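I paid for a reading in September. My cousin Fatima Bassey had been seeing the same medium for two years, and she wanted me to stop making faces about it, so I went.

The sitting was at a place called Flurnness, upstairs, in a room with a lot of cushions. The medium, Tanko Afolabi, is a pleasant man with a low voice. He charged me $187 for an hour. He told me there was an older woman standing behind me, on the mother's side, with a bad chest. I'm fifty-eight. Almost everybody my age has an older woman on the mother's side, and a lot of them had bad chests.

I said nothing. He asked if the letter M meant anything. I said nothing again, and he moved to J, then to "a short name, maybe a pet name." My grandmother was called Ruth. When I finally told him so, he nodded as if he'd been getting to it.

Fatima says I was closed. I've heard this word a lot since then, and I don't like what it does. If the reading goes well, the medium has a gift. If it goes badly, the sitter was closed. I can't think of a result that would count against him.

She also sent me a newsletter, Cliritow, which claims 3737 confirmed messages from the other side. I wrote and asked who did the confirming. The sitters did, by filling in a form at the end of the session, often while still crying. I don't doubt the tears. I doubt the form.
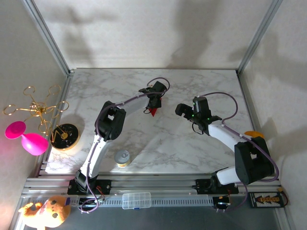
What would change my mind is pretty modest. Let a medium write down one full name before the sitter walks in, seal it, and do that with people picked by somebody else. Do it 649 times or do it 1000 times and print the misses next to the hits. I'd read every page.

Fatima thinks that's a cold way to treat grief, and she may have a point. She lost her husband young and those hours upstairs got her out of the house. I wouldn't take that from her. But she has also put off selling the car because Tanko passed along that it should wait until spring, and the car doesn't run. I'd like her to sell the car.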